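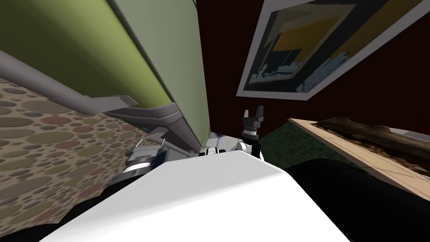 The large green one, with the gray trim.

Balthasar Aebischer sold the orchard in June for 3000 less than his brother wanted. Cyrill drove up from Estthorpe and sat in the kitchen with his coat on.

"You could have called," he said.

"I called in March. You said do what you like."

Cyrill looked at the papers for a while. Then he asked if the pear trees were staying, and Balthasar said the buyer hadn't decided, and put the kettle on.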